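Teaching by Hand: Speaker Notes
Séverine Delaunay, Zallton
Apr 10, 2023 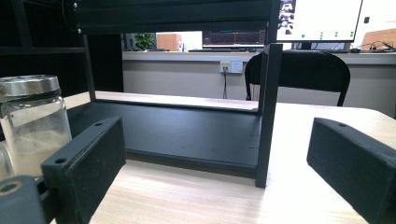
Slide 1. View between the fingers of the hand-held gripper: glass jar at left, black metal frame at center.

14 shares | 3 comments

Opening

Thank the hosts and the session chair. State the subject at once: how a person shows a task to a robot, and what the institution must have in place for that showing to be of use. The talk covers two methods. The first is the hand-held gripper, carried by the demonstrator and moved through the task directly. The second is remote control, in which the demonstrator operates the arm from a separate station.

Leave slide 1 on screen during the opening. Ask the audience to look at it for a moment before continuing.

Slide 1, main point

The view from the tool is the only view the learning system receives in this part of the program. Colleagues who plan demonstrations from a chair across the room tend to forget how narrow it is. The two fingers take up a good part of the picture, and the jar is partly hidden by the left one. A demonstrator standing at the table would see the whole jar without effort. The policy must work with what is on the slide.

Point to the jar. Clear glass and a shiny lid are both difficult. The glass shows what is behind it, and the lid carries bright highlights along its rim. The pale powder in the lower half is easier to find than the jar itself.

Point to the upright of the black frame nearest the right finger. Black fingers against a black post give little contrast. Mention that in November the team at Iller asked whether the fingers should be a lighter color. The question remains open, and it will come up again under slide 5.

Pause for water.

Slide 2. The two methods compared

Read the table from left to right. Do not read every row.

With the hand-held gripper, the demonstrator feels the contact. When the lid resists, the hand knows it. Demonstrations are quick, and a new member of staff can give acceptable ones after a short introduction. The weakness is that a human wrist can do things the arm cannot. A motion that is comfortable for the person may lie outside the reach of the machine, and such recordings have to be set aside.

With remote control, every recorded motion is one the arm has performed. Nothing has to be set aside for reasons of reach. The cost is speed and feel. Operators slow down near contact, and some stop altogether just before it. The learned behavior then hesitates in the same place.

Say plainly that Zallton uses both and expects to go on doing so.

Slide 3. The numbers

The first collection, named Zirna, holds 2,166 demonstrations. They were given by 12 demonstrators. Of the total, 1,000 were recorded by remote control and the remainder with the hand-held tool.

If asked why the division is uneven: the remote station was available for fewer hours. There was no scientific reason, and it should not be presented as one.

Slide 4. Instructions to demonstrators

These are the written instructions as they stand. Read them aloud, slowly, as several people have asked for them.

Begin each demonstration with the fingers open and the object in view.
Move at a steady pace. Do not hurry the approach.
If the object leaves the view, bring it back before closing the fingers.
If a grasp fails, open the fingers, withdraw and try again. Keep recording.
End with the fingers open and clear of the object.
Do not talk to colleagues during a recording.

The fourth instruction deserves a comment. Earlier guidance told demonstrators to discard any attempt with a failed grasp. The result was a robot that had never seen a recovery. Our partners at Conceição objected to that rule from the beginning, and their objection was sound. Credit them by name.

The last instruction concerns attention. People turn toward the person they are speaking to, and the tool turns with them.

Slide 5. What the background teaches

Return briefly to slide 1 if time allows. Through the opening of the frame one sees a working room: a counter, monitors, an office chair, a green plant. None of it belongs to the task. A system trained in one room may still come to depend on such things, and its performance can fall when the furniture is moved.

There are two responses. One is to clear the background. The other is to vary it, and to record the same task in several rooms on different tables. Zallton favors the second – the robots will be used in rooms that people also use. Concede that it takes longer and that scheduling rooms is a real burden on the departments involved.

The finger color belongs under this heading as well. A lighter finger is easier to separate from a dark frame and harder to separate from a pale tabletop. Invite views from the floor.

Slide 6. Responsibilities

Keep this short. The demonstrator is responsible for the quality of the motion. The supervisor is responsible for the table, the tool and the record. The decision to exclude a recording is made by the supervisor and entered in writing, with the reason. Demonstrators do not delete their own work.

Expect a question on pay and hours. Demonstration is skilled manual work and is tiring for the wrist and shoulder. Our present rule provides a break between sets, and the length of a set is fixed before the session begins. Refer detailed questions to the written policy.

Slide 7. Open questions

How many demonstrations from one person are useful before that person's habits become the robot's habits?
Should recordings from the two methods be mixed from the start, or should one follow the other?
How should a partly hidden object be labeled when the labeler cannot tell where it ends?

Do not attempt to answer all three. The second is the one on which Iller and Zallton disagree, and the audience may be told so.

Close

Thank the demonstrators. Leave the contact slide up during questions and repeat each question into the microphone before answering.

Share this talk: 14 shares
3 comments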